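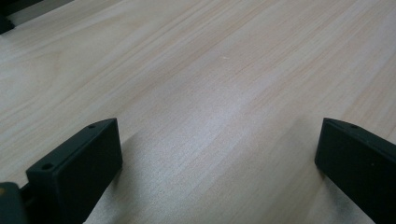 Préparer l'inventaire d'une succession : mode opératoire

Mis à jour le 2 août

Cette fiche s'adresse aux héritiers et aux exécuteurs testamentaires qui doivent remettre au notaire un inventaire des biens du défunt. Elle concerne les biens meubles et les comptes. Les immeubles font l'objet d'une fiche distincte.

Avant de commencer

Réunir les pièces suivantes :
- acte de décès (copie intégrale) ;
- livret de famille ;
- testament ou donation entre époux, le cas échéant ;
- contrat de mariage ou convention de PACS ;
- relevés bancaires du mois du décès et des deux mois précédents ;
- contrats d'assurance habitation, avec leurs annexes.

Les annexes du contrat d'habitation sont souvent négligées. Elles contiennent parfois une liste d'objets de valeur déclarés par le défunt, avec une estimation datée. Cette estimation ne lie pas le notaire mais fournit un point de départ.

Étape 1. Ouvrir le tableau

Créer un tableau de 8 colonnes : numéro, pièce du logement, désignation, état, origine (achat, héritage, donation), justificatif, valeur estimée, observations. Le modèle Punaven reprend cet ordre. Toute autre présentation est acceptée si les mêmes rubriques y figurent.

Attribuer un numéro par bien ou par lot. Ne jamais réutiliser un numéro supprimé : rayer la ligne et indiquer le motif en observations.

Étape 2. Parcourir le logement

Procéder pièce par pièce, toujours dans le même sens, en partant de la porte. Terminer une pièce avant d'ouvrir la suivante. Les annexes (cave, garage, box loué) sont traitées comme des pièces.

Les biens courants sont regroupés par lots : vaisselle, linge, petit électroménager, contenants et ustensiles. Un lot reçoit une seule valeur. Sont inscrits séparément les bijoux, tableaux, instruments de musique, armes, collections, véhicules, et tout objet dont la valeur unitaire paraît supérieure à 2 000 euros.
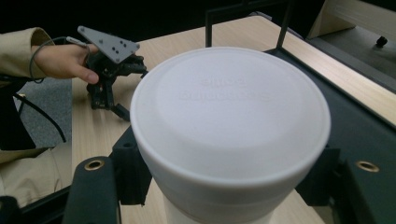
Contenant blanc à couvercle : à inscrire en lot, sans ligne séparée.

Les objets appartenant à un tiers (dépôt, prêt, location) sont relevés dans une liste à part. Joindre la preuve de propriété si elle existe. À défaut, une attestation du propriétaire est versée au dossier et soumise au notaire.

Étape 3. Relever les comptes et les dettes

Pour chaque compte, noter l'établissement, le numéro, le type et le solde au jour du décès. Le solde au jour de la rédaction n'a pas d'utilité ici. Les comptes joints sont portés pour leur solde total ; la répartition relève du notaire.

Inscrire ensuite le passif : impôts dus, factures non réglées, prêts en cours, frais de dernière maladie. Conserver les factures d'obsèques, même lorsqu'elles ont été réglées par un proche.

Les contrats d'assurance-vie figurent sur une feuille séparée, avec la date de souscription et, si elle est connue, la date de chaque versement. Leur traitement fiscal dépend notamment de ces dates et de l'âge du souscripteur.

Étape 4. Estimer

La valeur à retenir est la valeur vénale au jour du décès. Le prix d'achat et la valeur à neuf de l'assureur ne conviennent pas.

Pour les lots courants, une estimation globale suffit au stade de la préparation. Pour les biens inscrits séparément, demander un avis écrit à un commissaire de justice ou à un commissaire-priseur. Prévoir environ 20 jours entre la demande et la remise de l'avis, davantage en septembre.

Étape 5. Contrôler et transmettre

Vérifier que chaque justificatif porte le numéro de la ligne correspondante. Faire dater et parapher chaque page par les héritiers présents. Transmettre une copie au notaire et garder l'original.

Un document préparé par les héritiers ne remplace pas l'inventaire dressé par un officier public lorsque celui-ci est requis, par exemple en cas d'acceptation à concurrence de l'actif net.

Fiches liées : Démembrement et usufruit du conjoint ; Acceptation, renonciation, délais ; Modèle Punaven (tableur, 5 onglets)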